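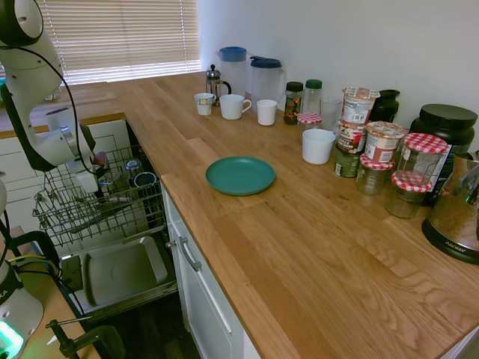

January, kitchen notes, page 49

Finally sat down to sort out how we load the upper rack! Ivars Stankevičius has been pushing for glasses along the sides and cups in the middle, and I've been doing it my own way for ages (badly, if you ask him). So from now on – his way, at least until the end of the month.

Plates get scraped at the counter first, then go in below. French press gets washed by hand, please, the plunger comes out full of grit otherwise. Small things like the red bit go up top, never in the bottom rack.

Ran 2 short cycles before lunch with the Brivau tablets and they leave a film on glass, so I'm going back to the Corora powder. Still need to ask Ramanauskas about a spare rack wheel. Rinse aid is down to 100 ml, order more.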